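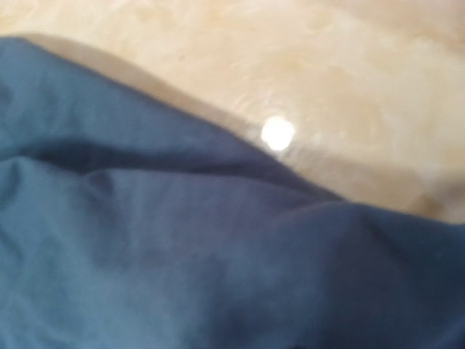

Why does the guide ask for a wrist-camera view of the cloth before every grasp?
The fold estimator works on the edge between cloth and table, and the overhead camera loses that edge as soon as the arm moves in over it. The wrist view is the last one recorded before the gripper closes, so it is the one the grasp point is computed from.

Section 4. Setting up and running the edge-grasp trials

This section covers the cloth-handling trials on the Stotberg bench. It assumes the arm is powered, homed and calibrated as in Section 3, and that Flulent is installed on the bench computer. Readers who only want to replay recorded trials can skip to 4.5.

4.1 What the method does

The Dradorura method picks a grasp point on a crumpled cloth without flattening it first. It takes one wrist image, finds the outer edge of the fabric, and sorts each stretch of that edge into one of two classes: single layer or folded. It then picks the longest single-layer stretch and places the grasp at its middle.

The hard part is telling an outer edge from a crease. A deep crease can be darker and sharper than the real edge of the cloth, and early versions of the estimator often went for the crease. The current version, trained by Sayaka Kobori and Ismael Siqueira, compares both sides of each candidate line. If the material is the same on both sides, the line is treated as a crease and dropped.

4.2 Preparing the table and cloth

1. Clear the work area out to the tape marks.
2. Wipe the table with a dry cloth. Do not use spray cleaner. It leaves streaks that show up under the bench light.
3. Choose a cloth from the trial set and enter its code in Flulent under Session > Material.
4. Hold the cloth by one corner over the center of the work area and let it drop. Do not arrange it afterward.
5. If any part of the cloth hangs over the edge of the table, pick it up and drop it again. Log this as a redrop.

Note: Plain cloths and printed cloths are scored separately. Do not mix them in one session.

Caution: Keep hands outside the tape marks whenever the arm status light is green.

4.3 Setting the light and exposure

Glossy surfaces reflect the bench light straight back into the wrist camera. A small fully white spot in the view is acceptable as long as it stays off the fabric edge. When the spot crosses the edge, the estimator breaks the edge into two pieces and may throw out the stretch you want.

1. Move the arm to the VIEW pose.
2. Open the live wrist view in Flulent.
3. Set exposure to Manual. Auto exposure shifts between cloths and makes sessions hard to compare.
4. Lower the exposure until the table pattern is visible everywhere except in the reflection itself.
5. Check that the darkest creases are still a little different in tone from the cloth around them. If they have merged into one dark patch, raise the exposure one step.
6. If the reflection sits on the fabric edge, turn the wrist 16 degrees and look again. Repeat once if needed.
7. Save the setting under the session name.

Note: The wrist view is soft at close range. This is expected, and the training images have the same softness. Do not refocus the lens. A refocused lens means a new calibration, and Arlindo Aguiar will need to rerun the whole of Section 3 with you.

Shadows next to the cloth are a separate issue. On light tables the shadow beside a raised fold can be wide, with a blurred outer border. The estimator should follow the inner border, where the shadow meets the fabric. Turn on Overlay > Edge to check. If the drawn line wanders out into the shadow, raise Shadow Reject one step at a time until it returns to the cloth.

4.4 Running a trial

1. Press Start Trial. The arm moves to VIEW and records one wrist image.
2. Wait for the overlay. Edge stretches classed as single layer are drawn in green, folded stretches in orange. Dropped creases are not drawn.
3. Read the confidence value at the lower left of the window.
4. If the value is below 90, press Second View. The arm shifts sideways and records another image, and the two results are merged.
5. Press Confirm. The arm approaches, closes the gripper and lifts.
6. When the arm stops at the top of the lift, score the grasp by eye: one layer, more than one layer, or missed.
7. Press Release, wait for the arm to return to HOME, and drop the cloth again as in 4.2.

Caution: Do not press Confirm while someone is reaching for the cloth. The approach begins at once.

Note: Score what the gripper is holding, even if the overlay showed something different. A wrong class with a lucky grasp still counts as one layer. The class error is worked out later from the saved image.

If the arm stops on a force limit during the approach, the fingertips have touched the table. Press Retract, then check the table height under Setup > Plane. Thin cloths leave very little room here – a height error that goes unnoticed with a towel will stop the arm on a shirt fabric.

4.5 Checking results against the reference run

The reference run was made in July by Elaine Honorato and Nam-gil Sung with the settings above. It contains 831 trials, of which 439 used plain cloths. Both groups are in the Seixas folder on the bench computer, with the wrist image, the overlay and the score for each trial.

1. Open Seixas > Reference and choose Plain or Printed to match your session.
2. Select Compare. Flulent plots your scores next to the reference.
3. Look first at the share of grasps with more than one layer. A rise here usually means the estimator is taking a fold for an outer edge.
4. Then look at missed grasps. These point to the table height or to the wrist calibration far more often than to the estimator.

Known limits of the method:

Dark cloth in low light. In deep navy areas the creases and the fabric have almost the same tone. Confidence drops and Second View is needed often.

Narrow flaps. Where a flap tapers to a point at the exposed edge, the layers meet and the class can change within a very short stretch. The estimator leaves a margin on each side of such a point. Do not reduce the margin below its default.

Rounded ridges at the edge. A low ridge that reaches the border of the cloth may be classed as folded when it is a single layer lifted off the table. This costs some good grasp points but does not cause bad ones, and we have left it alone for now.

4.6 Ending the session

1. Press End Session and wait for the file check to finish.
2. Send the arm to PARK.
3. Put the cloth back in its numbered bag.
4. Write any redrops or force stops in the bench log, with the trial number.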